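Short sets in the Flarnlow schools tennis league: did the new format do what it was meant to?

Project report
Obed Antwi
Submitted Oct 13, 2018

1. Introduction

The Flarnlow league is a tennis league for secondary schools. Matches are played after lessons, with each school sending a team of singles players and one doubles pair. Until last year every match was the best of three full sets, first to six games with a tie-break at six all. From February the league changed to short sets. A set is now won by the first player to reach four games with a lead of two, with a tie-break at four all, and if the players win a set each, a match tie-break to ten points is played in place of a third set.

The league gave two reasons in its letter to schools. The first was that fixtures were finishing too late, and some were being stopped and awarded on the games played so far. The second was that players who had both singles and doubles on the same afternoon were tired by the end.

I play for Adjei School and was in the team under both formats. My question was whether short sets made fixtures finish on time, and what else they changed. I expected the first part to be easy to answer and the second part to be mostly opinion, which is more or less how it went.

2. What I used

The main source was the set of score sheets kept by the home teams. The league secretary let me copy the sheets from the first season of short sets at Adjei, Grovia High and the other schools in our division. After leaving out walkovers and sheets where the score did not make sense, I had 79 singles matches. Doubles is not included in the totals because two of the schools had written doubles results on a separate form and I could not get hold of all of them.

For the old format I used the sheets from the season before. These were less complete. Start and finish times were often missing, so I could compare results properly but could only compare times for our own home fixtures, where our teacher writes the times down.

I also gave a short questionnaire to players. It asked which format they preferred, whether they had changed how they played, and how they felt at the end of an afternoon with two matches. I had 26 replies. They were not evenly spread between the schools and most came from Adjei and Grovia, so I have treated them as comments and have not tried to get percentages out of them. 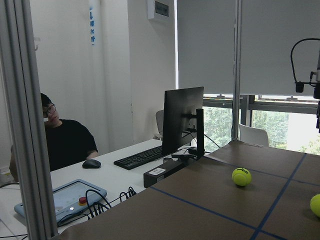

Typing the sheets up took longer than I had planned. Each home team fills them in differently. Some write the winner's score first and some write the home player's score first, and on a few sheets both had been done on the same page. Where I was not sure I checked against the total for the fixture, which is signed by both captains. If that did not settle it I left the match out.

I entered one line for each match with the date, the two schools, the position in the team, the score of each set, and whether there was a match tie-break. I did not record players' names.

3. Finishing times

All of our home fixtures in the new season finished before the courts had to be given up. In the season before, several did not. This is the clearest result in the report and I do not think anyone at Adjei would disagree with it. We have the courts until the evening club session run by Zuvero, who hire them from the school, and in the old format the last singles match was often still going when their players arrived.

Part of the improvement may not be because of short sets. The league also asked visiting teams to set off earlier, and the warm-up was cut down in the same letter. I have no way of separating these. Our teacher thought the warm-up made little difference because nobody had kept to the old limit anyway.

Weather matters as well. The spring was dry and we lost very few afternoons. In a wet season fixtures get moved and pushed together, and a late start after rain was one of the usual causes of a late finish before.

4. Results

The worry I heard most before the change was that short sets would be a lottery, with the weaker player winning more often. To test this I needed to decide who the stronger player was in each match. There are no ratings in the league, so I used position in the team. When a player in a higher position had to be moved to cover an absence, I marked the match and looked at it separately.

This is not a very good measure. Position one at a small school might lose to position three at a large one. It did mean I could use the same method for both seasons.

On this measure I found no clear difference. Upsets happened in both seasons and were slightly more common in the new one, but the gap was small enough that a handful of matches going the other way would have removed it. Nearly all of the additional upsets came in matches decided by a match tie-break.

Matches won in straight sets looked much the same under both formats. A player who was clearly better still won quickly. The difference was in close matches. Under the old rules, a player who lost the second set had a whole third set in which to recover. In a match tie-break, a run of three or four lost points is usually enough to lose the match, and I have been on both ends of that.

I also looked at how often a player came back after losing the first set. Comebacks did not become rarer, which surprised me. I had expected that a short set would leave less time to settle down. One explanation given in the questionnaire was that losing a short set feels less serious, so players did not give up on the match.

5. What players said

More players preferred short sets than full sets, but several said it depended on whether they were also playing doubles. Those with two matches in an afternoon were nearly all in favour. Those who only played singles were split, and a few said they had travelled a long way to Grovia for a match that was over very quickly.
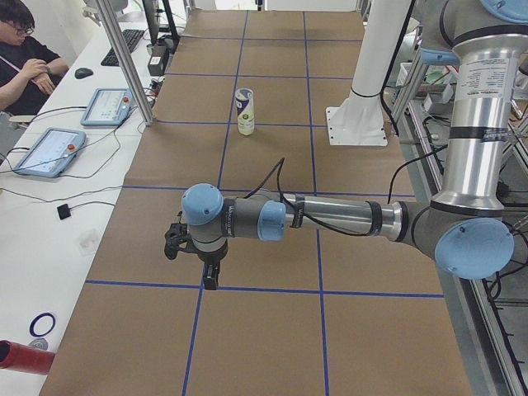
The most common change in play was at the start. Players said they could no longer use the first few games to find their range, and that being broken in the opening game mattered much more. Two mentioned getting to the courts early to practise serves for this reason. Others said they had stopped trying new shots in matches and kept those for practice.

Comments about tiredness were what the league would have hoped for. Players who did both singles and doubles said their legs felt better in the doubles than they had the year before. I did not measure anything here. People also tend to forget how tired they were a year ago.

A smaller number of comments were about scoring. Nobody umpires our matches and the players keep their own score. There were arguments about the tie-break at four all, mainly over who served first and when to change ends. One reply said their match tie-break was stopped at seven points by mistake and had to be restarted. A printed card at each court with the order of serving on it would probably sort this out.

6. Problems with the project

The largest problem is that I only have one season of the new format. The teams also changed between the two seasons, as the oldest players left, so some differences could be down to who was playing.

Missing times on the old sheets meant that the section on finishing times rests on one school. Adjei has fewer courts than Grovia, and I would expect lateness to have been worse for us than for them. If the project were repeated I would ask every home team to write down a start and finish time for each match from the beginning of the season.

I should also have asked for the doubles forms much earlier. By the time I did, the teacher who had kept them had moved to another school.

7. Conclusions

Fixtures at Adjei finished on time under short sets. I found no strong sign that weaker players won more often overall, although close matches may have become less predictable because of the match tie-break. Most players who replied were content with the change, and the ones who played both singles and doubles liked it best.

I would suggest that the league keeps short sets for fixtures on school days. For the finals, which are held at a weekend with no fixed finishing time, it could go back to a full third set. I sent a copy of this suggestion to the league secretary and it is due to be discussed before the next season's fixtures are drawn up.

Thanks to the captains who found their score sheets for me, and to everyone who filled in the questionnaire.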